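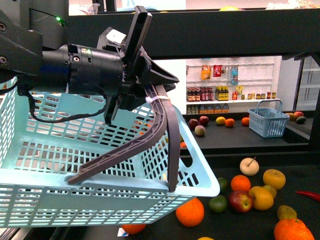 A pear, limes and oranges on the black counter, and a light-blue basket tilted above them.

I went in for a lemon. One lemon, for a fish pie, and I came home forty minutes later with two carrier bags, a chilli I had no plans for and a strong wish to write about fruit counters, so blame the fish pie for what follows.

The shop is called Solevgate, after the road it's on, and if you live at my end of town you'll have walked past it for years thinking it was still the carpet place. Shagufta Afridi took it over in January and ripped out everything but the front door. She'd run the greengrocery side of a much bigger shop before that, one of those with the sloping green shelves and the plastic grass, and she told me (while weighing somebody's onions, she never stops moving) that she'd had enough plastic grass to last her a lifetime.

So what she's got instead is black. Black countertops, loose fruit straight on them, and it looks wonderful! I was ready to find it a bit much. I grew up with a fruit stall where everything sat in a pound bowl, and I like a pound bowl. But put a pale yellow pear down on something that dark and you notice it's a pear. You see the stem and the shape of it. Limes do it too. On plastic grass a lime more or less disappears.

The other thing she's done is mix it all up. You don't get a bank of apples and then a bank of oranges. You get an apple with a citrus next to it and a lime on the other side, and a mango-ish thing further along, and a chilli among the lot. My first thought was that somebody had dropped a bag. My second was that I'd picked up three different fruits in under a minute, and I am a person who has bought the same six Braeburns every Saturday since my children were small.

Shagufta says that's the whole idea. "If I put the apples in a pile, you come in for apples and you go home with apples," she said. "If I put an apple by an orange you think, oh, an orange." She changes it most mornings and again after the school run, when it's been picked over and the gaps start to show.

It does mean that nobody can find anything, and she gets told so. Amr El-Sayed, who I know from the allotments, was in when I was and wanted peaches, and he'd gone right along the front counter twice before he spotted one up on the second counter behind, next to the red apples. He thinks the whole thing is daft. He also bought the peach.

That second counter is a bit higher than the first, and it took me a couple of visits to work out why I kept looking at it. It's the height. You look over the front lot and there's more fruit behind it at a different level, and then behind that there's the white shelving with the bags of snacks hanging up and the bottles and jars and boxes underneath. You end up reading the shop from front to back, like a very short book. I've bought crisps there that I never meant to buy, every single time.

Now, baskets. I have opinions about baskets and my family has heard all of them, so it's your turn.

There are two sorts of shop basket, the solid sort and the sort with slots, and for fruit you want slots. With a solid one you can't see what's at the bottom until you've squashed it. Shagufta's big ones are light blue, plastic, with a grid of slots all over, and she uses them for everything: bringing fruit out, clearing it away, carrying it to the sink at the back. They rinse clean in seconds. There's a smaller blue one with a handle as well, which lives on the back counter, and I'm told customers fight over it.

She bought 80 of the big ones in one go from a wholesaler called Kaplan that was clearing out its warehouse, and that was far more than she needed. Half are still stacked in the yard. I asked if I could buy one and she looked at me as if I'd asked to buy the door. (I have one now. It's in my kitchen. I had to take a jar of pickled lemons off her hands too.)

And there's a right way to tip fruit out of one, which I'd never given a moment's thought. You don't upend it. You get the basket low, let the rim nearly touch the counter, and tilt it slowly so that things roll instead of dropping. Oranges will put up with a lot. A pear won't -- it'll look fine when you put it down and have a brown thumbprint on its shoulder by teatime. Consuelo Pacheco does the Saturdays at Solevgate and she showed me with a basket of satsumas, and then handed it over and let me have a go. Mine went on the floor. Two of them went under the shelving and for all I know they're under there still.

Avocados she sets out by hand, one at a time, and she's quite stern about it. Stem end up, away from the apples if they're dark already, and near them if they're hard and you'd like them ready by the weekend. I'd always heard you did that with bananas, but Consuelo says an apple does the job just as well and you don't get the smell.

I've since done it at home, I should say. My kitchen worktop is a speckled beige from the last people, so I bought a black slate cheese board and put the fruit on that by the window in place of the bowl. Pear, two limes, an orange, an apple, and the chilli. My husband asked when I was going to put the shopping away. But we've eaten the lot in four days, and in the bowl the bottom layer used to go soft while we all politely ignored it. I'm not going back to the bowl.

If you fancy trying it, keep it to one layer and leave some space between things, and don't tidy it. I did tidy mine, on the second evening, all in a row by size, and it looked like a greengrocer's exam. A bit of a muddle is much nicer.

The fish pie, since you ask, went in without the lemon. I'd left it on the counter by the till.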